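Date: September 11, 2019
Subject: Re: [seedbeads] sorting a mixed lot without losing your mind

> I inherited a big tin of mixed glass beads, every size and color
> thrown in together, and I'd love to use them for a crazy quilt.
> Is it worth sorting them at all? And how do you keep them from
> rolling off everywhere while you work? I have a small kitchen
> table and a cat. Any advice welcome, I've only been beading
> since July.

Oh, welcome, and what a wonderful thing to inherit! Yes, it's worth sorting, but only a little. I spent one entire winter dividing a mixed lot into 200 little bags by exact shade and then never used half of them, since I couldn't bear to break up my lovely system. Please don't do that. Sort by size first, and I mean three sizes: tiny, middling and big. Color can wait until you sit down to a block and know what it's asking for.

The crazy quilt is a great choice for a mixed tin. Mixed beads look best when they're scattered along the seams, following your embroidery, and a feather stitch with a bead at the tip of every branch is about the prettiest thing you can do in an evening. I did the whole border of my Greltanham quilt that way (the one with the brown velvet that some of you will remember me complaining about all last year) and I never got tired of it.

On the rolling — bowls! Deep ones, and more of them than you think you need. Trays look very smart in the magazines but one bump of the elbow and you're on your knees with a flashlight. I like cheap plastic bowls in strong plain colors, and I keep an empty one beside the full one so there's always somewhere to put the ones I've picked out. 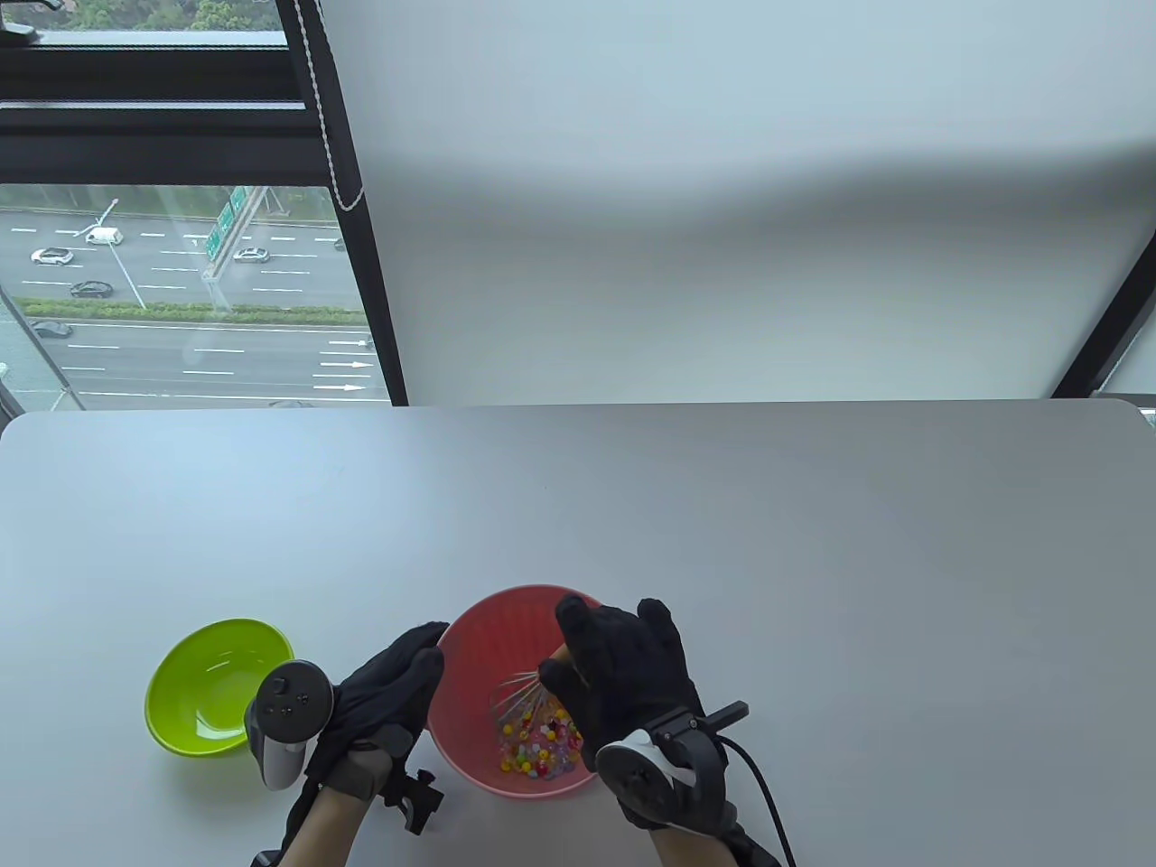

Mixed beads in the red bowl, green one empty beside it.

A pale bowl is kinder to your eyes if you have a lot of dark beads, and the other way around for clear ones. Clear beads disappear completely in white china. As for the cat, a dinner plate turned upside down over the bowl has worked here for years, and mine is a determined animal.

Now, thread. I know people on this list have strong feelings! For sewing beads to fabric I use a doubled nylon beading thread, run through a bit of beeswax, and I knot off on the back after every 5 beads. It's slow. But when a thread snaps (and one will, usually on the quilt you gave away) you lose five beads and no more. The Rweyemamu pattern booklet says to run a continuous thread along the whole seam, and I followed it on a cushion once, and the dog found most of the beads before I did. Otherwise it's a marvelous booklet, especially the fan motifs, and I'd still tell anyone to get it.

For needles, go shorter than you'd expect. The long beading needles are for stringing and looms, and they bend like anything when you push them through two layers of velvet. A short sharp in size 10 will go through most of what's in your tin. If a bead won't pass over the needle, don't force it. Put it aside for the middle of a flower, where you can come at it with finer thread and a different needle.

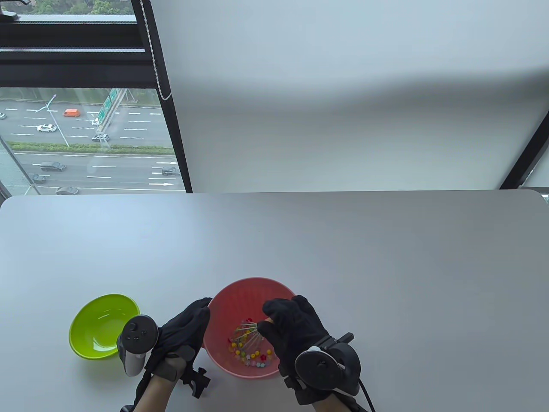
I also baste every block to a piece of plain cotton muslin before a single bead goes on. Beads are heavy! A bare silk patch will sag under even a small cluster, and you won't notice until it's hanging on the wall. Wash the muslin first, let it dry, press it flat, and cut it 2 inches bigger than the block all the way around so your hoop has something to hold. Take the hoop off at night, too. I left one on over a beaded corner for a week and the ring mark is still there.

One more thing, about old glass. Some of the dyed and silver-lined beads lose their color in soap and water, so pick a few from each lot, drop them in a jar of warm suds overnight and look at them in the morning against ones you kept dry. I lost a gorgeous purple that way, but better in a jar than on a finished quilt.

Does anybody still have the seam chart from the Kedirthorpe workshop, the one with the wheatear variations? I lent my copy out and it hasn't come home. I'd be so glad of a scan, and I'm sure our new member would enjoy it too. And do show us the first block when it's done — even if it's wonky, mine certainly was!

Happy beading, all.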